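Funddale Glass and Bench Club
Minutes of the November meeting
Held 2025-11-11 in the back workroom

Present: Syafiqah Pillai (chair), Yusri Entili, Kulap Srithong, Bayu Lubis, Ningsih Yeoh (minutes)
Apologies: none received

1. Minutes of the last meeting
Agreed, with one fix. The spelling of Pētersons had gone wrong in three places and Ningsih has put it right in the file copy. Bayu asked that we keep the accent in the ledger too, so the supplier searches come up properly.

2. Matters arising
The drawer labels are done and they look great. Yusri did the whole wall over two evenings, and Kulap said she found the short droppers on her first try, which has never happened to her before. The one drawer still unlabeled is the mixed one at the bottom left. Left for now.

The sink strainer has been replaced. The old one can be thrown out.

3. Clear trays and tubes
This was the big item and everybody had been looking forward to it. Kulap had set things up on the black cloth before we started so we could talk with the pieces in front of us. The idea is to give each long tube its own clear tray, so it can be laid down between steps without wandering off across the bench. We've been using folded towels up to now, and the towels have had their day.
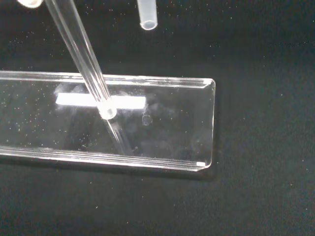 Kulap is very happy with the trays. She likes that the walls are low enough to get your fingers in from either side, and she likes them even better on the dark cloth, where the bright edges show you where the plastic stops. Yusri agreed about the cloth. On the pale bench top he kept putting things down on the rim of the tray and hearing them roll.

There was a good long talk about the white strips. Kulap wants a strip in every tray as a landing mark for the end of the tube. Bayu asked if the strip could do double duty and carry the owner's initials. Syafiqah thought initials would get rubbed away in a week and would rather see them on the outside of the wall. We tried saying "tip to strip" as the rule for newcomers and it stuck immediately, so tip to strip it is!

Yusri raised the question of crumbs and chips. Trays are to be checked and wiped before a tube goes in, every time, with the soft cloth and never the paper towels (they scratch). Anything sharp goes in the lidded tin and not in the wastebasket. Ningsih to add this to the bench card.

Bayu showed how he likes to bring a tube down at a slant and let the end find the strip before he lowers the rest. He has clearly been practicing. Kulap starts steeper than he does and both ways were thought fine, so long as the other hand is ready near the top.
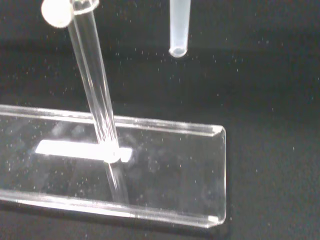

On caps, we agreed that a tube going back on the rack keeps its cap with it. Loose caps in the mixed drawer are to be sorted by size at the next tidy-up, and Yusri has already offered, which was met with applause. He would like someone to sit with him and read out the sizes. Ningsih will.

Syafiqah asked about glare. The overhead light bounces off clear plastic and she finds it hard to tell the near wall from its reflection. Suggestions were to turn the tray a little, or to move the lamp to the other end of the bench. Bayu will try both before the next meeting and tell us which he prefers.

Agreed: trays and strips for all bench places. Black cloth to stay down full time. Kulap to write half a page on handling, with a sketch.

4. Ordering
Two quotes had come in for the full set of trays and cloths. Stodier came to 2,725 and Veltau to 2,236, both with delivery. Veltau's trays are a touch shorter. Kulap measured our longest tubes during the meeting and they overhang the shorter tray, though she feels that is no trouble as the top end is held or racked in any case. Yusri was for Stodier, as the extra length would be nice for the big display pieces. After a friendly back and forth we went with Veltau, and Yusri says he can live with it.

Pētersons can supply the cap assortment in packs of 43. One pack to start with.

Moved by Bayu, seconded by Kulap, that the Veltau order go in this week. All in favor.

5. Open bench evening
Last June's open evening was such fun that we want another one next June. Syafiqah would like visitors to handle some pieces this time as well as look at them. Kulap suggested a tray place for each visitor, set up the same way as ours, with a member sitting alongside. We think 5 places is right for the room. Bayu offered to run the first hour and Ningsih the second.

Yusri wondered about children. Fine with a grown-up next to them, and on the thicker pieces only. Safety glasses for all, and we need more small ones. Syafiqah to ask at the school supply store.

6. Any other business
Ningsih has two boxes of foam sheet to give away, good for lining drawers. Take what you like, they are under the coat hooks.

Kulap brought sesame cookies, eaten in the kitchen end and well away from the glass. The recipe is wanted by all.

Bayu reported that the rack by the window wobbles when the door shuts. He will look at the feet.

Actions
Kulap: half page on handling, with sketch; cookie recipe
Ningsih: bench card wording; read out sizes for the cap sort
Yusri: cap sort, mixed drawer
Bayu: lamp and tray angle; window rack; place the Veltau order
Syafiqah: small safety glasses; confirm the Pētersons pack

Next meeting in the same room at the usual time. Kulap will bring the draft page for everyone to mark up.

Minutes taken by Ningsih Yeoh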